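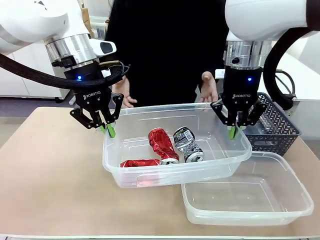

Skavar Two-Arm Recording Kit

by Gulier
In stock, ships from Hostton

Hi! I build these and I also write the pages, so you get me for the next few paragraphs.

Skavar is the kit I wanted back when I was trying to get a pair of arms to do dull household stuff and had nothing decent to record with. You bring the arms and grippers you already own. The kit brings the cameras, the mounts, the sync box and the recording software, and what you get at the end of the day is a folder of clean episodes your training code can read without a week of cleanup first.

I test everything on sorting and bin handling. Crushed cans are my favorite (cheap, shiny, never the same shape from one can to the next), and clear plastic bins are a close second, mostly for how mean they are to cameras. If your examples only have nice matte blocks in them, your policy is going to have a rough first day with a see-through tub. Record the annoying stuff early!

What's in the box

2 wrist cameras with clamp mounts
1 fixed camera for the overhead or side view, with a table arm
1 sync box
2 foot pedals (start/stop and discard)
Cables, ties and a hex key that I promise fits
Skavar Recorder license, no yearly fee

About those wrist cameras. Mount them low enough that both fingertips stay in view, and check it with the gripper open as well as closed. I like the fingers along the bottom of the picture with plenty of table past them, so the model gets to see the thing it's reaching for and the thing it's reaching with at the same time.
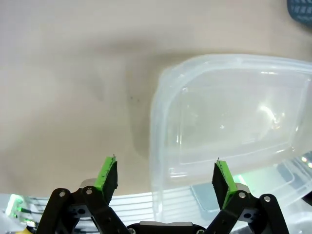

Wrist camera view: both fingertips, open table and the rim of a clear container.

The discard pedal is the part people write to me about. You fumble a grasp, you tap it, the episode goes in a separate folder and you carry on. It doesn't get deleted, so if you later decide you want the fumbles for training (I usually do), they're sitting there with the same labels as everything else.

All three cameras and the joint data share one clock. Cameras run at 60 frames a second, and you can drop that in the settings if your disk starts complaining. Each episode gets saved with its task name, operator initials and a free text note. Please use the note. Future you will want to know which bin that was.

Does it fit my arms?

If your gripper has a flat spot or a round flange behind the fingers, the clamp will very likely go on. For anything odd, send me a sketch with measurements and I'll tell you straight if it won't work. The Phetsri adapter plate is sold separately and covers most of the thicker wrists. Run your camera cable along the arm's own cable and leave a generous loop at the last joint, or you'll be buying another cable from me.

Setup takes around 2 hours the first time, most of it calibration.

Orders placed now go out in October. Spare pedals and cables ship right away.

Page updated 9 Sep 2026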